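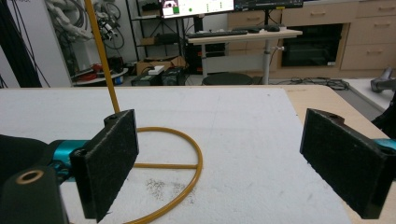 Speaker notes - "Who checks the fingers?"
Afternoon session, 26 minutes plus questions

Opening. Say who I am, then straight in. I have sat through plenty of talks on good practice for gripper work and most of them were about the arm, the fence and the stop button. Fine. I want to talk about the pads.

Slide 2. Read out the clause from the Vunen house rules: "Contact surfaces shall be inspected regularly." Pause. Ask the room what regularly means. Last time I tried this I got four answers from one table.

Slide 3. The Cevgate log. Mirjana Zupan went through 73 signed inspection sheets for me in February. Every box ticked, all in the same pen. Don't get a laugh out of this, it's a serious point. A sheet that can't record a fault is decoration.

Slide 4. Fuzzy pads. People like felt-type linings because they look kind to the part. Maybe they are. They may also pick up grit and carry it to the next thing they close on. I have seen no decent figures either way, and I'm wary of anyone who quotes them without saying which pad and which part. Heino Lepik disagrees with me here - he's in the audience, let him have his say at the end.

Slide 5. Work surfaces. White foam board is cheap and shows up dirt, which I count in its favour. But if the rule says "clear the surface" and there are dark specks in the middle of the board, is the surface clear? Somebody has to decide how much is too much. Suggest: wipe between parts, bin the board when it marks.

Slide 6. Awkward shapes. A long thin stem fixed to a ring is a good test piece for any written procedure. Where do you hold it? Most procedures I've read assume a block.

Slide 7. The Isunska proposal. Change pads after 300 closes. Ask where the number came from. Gilmar Quintana asked them twice and got a brochure. I'd sooner have a rough rule with a reason behind it than a round number.

Slide 8. What I would write instead. Name the person. Name the fault you're looking for. Leave room on the sheet for "don't know". Keep the old pads in a labelled bag for a month.

If time is short, drop slide 6.

Questions. Adom Kwofie has the roving mic. If someone asks about certification, say I haven't seen it change what happens at the bench - and that I'd be glad to be shown otherwise.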